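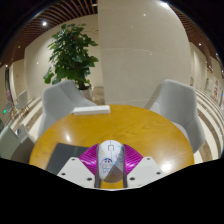 Figure 2. The hand-held gripper with a computer mouse between its two ribbed fingers.

Tumaini Mrema and Esther Mushi, November 2019

3.1 Care of the gripper

The fingers are ribbed and have a dark grey strip along the inner face (Figure 2). We wiped the strips with a damp cloth after every 31 grasps and replaced both as a pair when either began to lift. Screws on the off-white plates were checked by hand each morning. One finger split at the base after around 100 grasps and was changed on site.

Comments

Wafula Massawe: Which glue did you use for the strips?

Gifty Alhassan: We change ours at Jikport one at a time and have had no trouble so far.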